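**FOR IMMEDIATE RELEASE**

# Dravholm Wins Approval for Curkley Yard, a 104-Unit Building on a Parking Lot Few Will Miss

*Construction to start in June on the former Atton Cold Storage site*

CURKLEY — Dravholm Development has received its building permit for Curkley Yard, a five-story residential building with 104 rental apartments and ground-floor shops at the corner of Leclerc Street and Mill Lane. The permit follows two rounds of design review, one traffic study, a second traffic study to check the first, and a long and spirited exchange of letters on the subject of brick.

The brick will be red. Dravholm had proposed gray. The neighborhood had views on gray, and expressed them at a public meeting that was scheduled to end at 8 p.m. and did not.

The site has been a surface parking lot since the Atton Cold Storage warehouse came down. It has a chain-link fence, a ticket machine that accepts coins from only one of its two slots, and a puddle at the north end that appears on the survey as a "seasonal low point." Dravholm's engineers have confirmed that the season in question is all of them. A new storm drain will be installed along the Mill Lane side, tied into the city main, before any foundation work begins.

"We've been asked many times why it took so long to put homes on an empty lot next to a bus stop," said Lajos Fekete, head of development at Dravholm. "I'd love to give a short answer. I have one in a binder, and the binder has a handle."

## What is being built

Curkley Yard will hold 31 studios, 48 one-bedroom apartments and 25 two-bedroom apartments. Studios start at 405 square feet. The marketing team suggested the word "cozy" for these and was talked out of it. They are small apartments with tall windows, a full-size refrigerator and a closet that a winter coat can enter without being folded.

The building takes an L shape, with the long arm on Leclerc Street and the short arm on Mill Lane. The inside of the L is a courtyard open to residents, planted with river birch and fitted with benches. An early drawing showed a water feature in the courtyard. Given the history of the site, this was withdrawn.

The fifth floor is set back ten feet from the street on both sides, a change made during the second design review so that the building reads as four stories from the sidewalk. Those who walk to the far side of the street and look up will still be able to find the fifth. The setback gives six apartments private terraces, and the remaining roof will carry solar panels, the elevator equipment and a shared deck facing the rail line. Dravholm is calling it the West Deck. It does face west.

Ground-floor retail has been split into four storefronts, the smallest of which was drawn with a shoe repair shop in mind. No shoe repair shop has signed a lease. One bakery has, for the corner unit, on the condition that its exhaust be vented to the roof and kept away from the bedroom windows. Several future tenants may consider this a mistake.

## Parking, since you asked

The garage will have 65 spaces on one level below grade, entered from Mill Lane. At the first public meeting this figure was described as far too low. At the second it was described as far too high. Dravholm has left it alone.

The entrance was moved 40 feet east from its original location to keep cars away from the bus stop, where they and the Number 9 would have met several times an hour. Bicycle storage is at street level behind a door wide enough for a cargo bike, and includes a repair stand and a pump. The pump will be attached to the wall by a cable. Dravholm manages other buildings and has bought other pumps.

Residents who use the current lot will be able to park there through the end of May. After that, the city garage on Leclerc Street has agreed to honor existing monthly passes until they expire. Pass holders will get a letter with the details, and then a second letter, as the first one went to the printer with the old garage entrance on the map.

## The Atton wall

One piece of the old warehouse still stands: a stretch of loading-dock wall along the east property line, with the last three letters of the company name in faded white paint. The design review panel asked that it be kept. Dravholm agreed, and the wall will be braced, cleaned and built into the courtyard. Visitors who enter from the lobby will therefore be greeted by the word TON. A small plaque will explain.

The rest of the exterior is red brick to the fourth floor and dark metal panel above, with windows in a color the supplier calls Evening Slate. It is gray. The neighborhood was informed and has let this one go.

## Affordable units and leasing

Sixteen of the apartments will be rented at reduced rates to households that qualify by income. They are spread across all five floors, have the same finishes as the rest and use the same front door. Applications will go through the city's housing office by lottery, and the office will publish the dates. Dravholm will not be keeping an informal list, a waiting list or a list of people who know someone.

Leasing for the remaining apartments will begin when the building is roofed. The one-time application fee will be $65 for every adult on the lease. Pets are welcome, subject to a weight limit that was debated at greater length than the elevator.
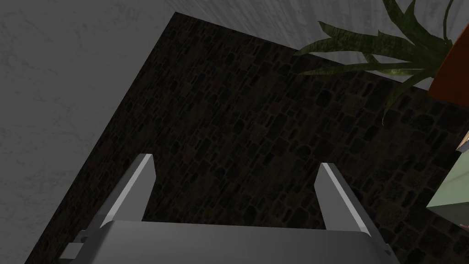 Lajos Deák wrote in during the comment period to say that he had parked on the lot for eleven years, had lost a hubcap and one good umbrella to it, and supported the project on those grounds alone. He asked that the ticket machine be retired with some kind of ceremony. He also wanted to know whether the construction fence would leave the sidewalk on Mill Lane open, which was the better question. It will. A covered walkway will run the length of the site on that side, lit at night, and the Leclerc Street sidewalk will close only while the utility connections are made.

## Schedule and neighbors

Fencing and drain work start in June, followed by excavation. Work hours are 7 a.m. to 5 p.m., with deliveries held until after the morning school run. Excavation will produce roughly 350 truckloads of soil, all leaving by way of Leclerc Street and turning right. Trucks that turn left will be in the wrong place, and neighbors are invited to say so.

A site phone number will be posted on the fence at both corners before the first truck arrives. Calls will be picked up by a person during work hours and by a machine afterward, and the machine will be checked each morning. Monthly updates will be mailed to every address within two blocks, with extra copies at the Curkley branch library for those who prefer their construction news at a desk.

The general contractor has asked us to mention that pile driving is not planned. The foundation will use drilled piers, a slower method and a much quieter one. Some drilling will be audible from the library, which has been told.

## About Dravholm Development

Dravholm Development builds and manages mid-size apartment buildings on sites that other people have driven past. The company keeps what it builds, and so hears about the plumbing.

**Contact:** Press Office, Dravholm Development, Leclerc Street, Curkley. Drawings of the building may be viewed at the front desk between 10 a.m. and 4 p.m. Please use the side entrance, as the front door sticks.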